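Why Does Paper Remember Where You Folded It?

Try something with me. Take a sheet of paper, fold it in half and press the fold down hard with your thumbnail. Now open it up and smooth it out as much as you like. Rub it, sit on it, put 14 books on top of it. The line is still there!

I used to think my paper was just being stubborn. Then my friend Nhi Đào, who makes paper by hand in Kurnbridge, let me look at a torn edge through her magnifying glass, and I saw lots of little hairs sticking out.

What are the hairs?

They're called fibers, and most of them come from trees. To make paper, you mash wood up with loads of water until it's like thin soup, then spread the soup on a screen and let the water drip away. The fibers end up lying across each other every which way – a bit like spaghetti on a plate – and they cling together as they dry.

When you fold the sheet, the fibers along that line get bent and squashed, and some come apart from their neighbors. Smoothing can push them flat again, but it can't put them back the way they were.

Big sheets pick up creases very easily, even soft, faint ones like those on this brown paper mat.

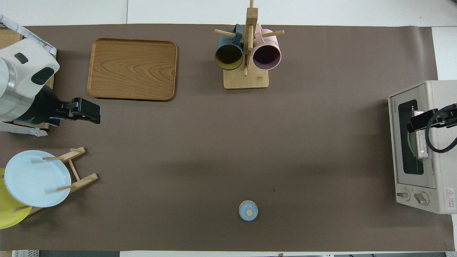

Can you get a crease out?

Partly. A little dampness lets the fibers relax, so you can lay the sheet between two clean towels that are just barely damp, put a heavy book on top and leave it overnight. Mine came out much flatter, but when I held it up to the window I could still find the line.

Why does cloth do better?

Cloth is made of fibers too, only they're twisted into long threads, and the threads can slide and bend without breaking. That's why you can crumple a T-shirt 100 times and still wear it to school.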